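Início | Entrevistas | Casa | Escola | Contactos

Chantal Lachance arruma mochilas há nove anos. Começou com as dos sobrinhos e hoje orienta oficinas em Bettencourt, onde recebe grupos de pais antes de setembro. No último verão passaram por lá 104 famílias.

«A maior parte das pessoas arruma a mochila de pé, à pressa, às sete da manhã», diz. Prefere fazê-lo na véspera, com a mochila deitada numa mesa e tudo o que vai lá dentro espalhado à volta. «Assim vê-se o que está a mais.»

O peso é a queixa mais frequente. Chantal pesa os estojos numa balança de cozinha e já encontrou um com quase 350 gramas — só de canetas. «Metade não escrevia», conta. Aos pais pede que experimentem cada uma num papel antes de a guardar.

Os cadernos grandes vão junto às costas e o material pequeno no bolso da frente. O que ainda está na embalagem fica para o fim: ou se abre e se usa, ou volta para a gaveta.

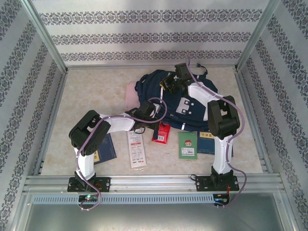 Mochila azul-escura deitada na mesa, com material de papelaria e artigos embalados à volta.

Quanto às mochilas com rodas, Chantal não tem opinião firme. «Depende das escadas da escola», responde. As oficinas duram 60 minutos e recomeçam em agosto, com inscrição na papelaria Feltine.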